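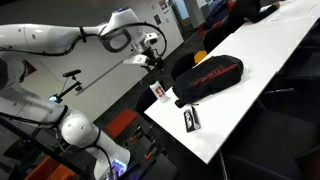 Jérémie Sabatier remarked after reading the first version of this guide that new operators record too fast, and that the learning system then copies their hurry. He asked us to put the advice about speed before everything else. So please read section 4.2 slowly, and record slowly too.

4. Recording demonstrations with Kettle

4.1 Before you start

Kettle is the recording program of the Evham teaching station. It saves the positions of the arm, the state of the gripper and the camera pictures together, in one file called an episode. A task set for training normally needs 3,000 episodes, so small mistakes in the set-up are repeated many times.

1. Switch on the arm and wait for the light ring at the base to stay on without blinking.
2. Check the cable along the arm. It must have enough free length for the wrist to turn fully in both directions.
3. Open Kettle and choose the task name from the list. Do not type a new name if the task already exists with a different spelling.
4. Press Camera Check. Every camera must show a live picture with the correct time.

Note: If one camera stays gray, close Kettle, disconnect this camera only, and connect it again. Error 611 means that the camera answers but its clock is wrong. In this case restart the recording computer.

CAUTION: Keep your head and your free hand outside the reach of the arm when the motors are on. Other persons in the room must know that a recording is going on.

4.2 Recording one episode

1. Bring the arm to the start position with the Home button.
2. Place the object inside the marked area. Change its place and its angle a little for each episode.
3. Press Record and wait for the short tone.
4. Guide the arm by the wrist grip. Move with a steady speed and do not stop in the air to think.
5. Close the gripper, carry the object to the goal, open the gripper and move back.
6. Press Stop. An episode should not be longer than 30 seconds.
7. Mark the episode as Good, Failed or Discard.

Note: Failed and Discard are different. Use Failed when the task was tried correctly but the object fell or was missed. Use Discard when somebody touched the camera, the cable was caught, or you started with the wrong object.

CAUTION: Do not pull the arm against its joint limits. If you feel strong resistance, let go of the grip and press Home.

4.3 After each block

A block has 12 episodes. When it is finished:

1. Play back the first and the last episode and compare the camera views.
2. If the view has moved, mark the full block as Discard and adjust the camera mount again.
3. Press Send to Zestow. The upload continues in the background and you can begin the next block.
4. Change the operator name if another person takes over.

For the export formats, see section 5.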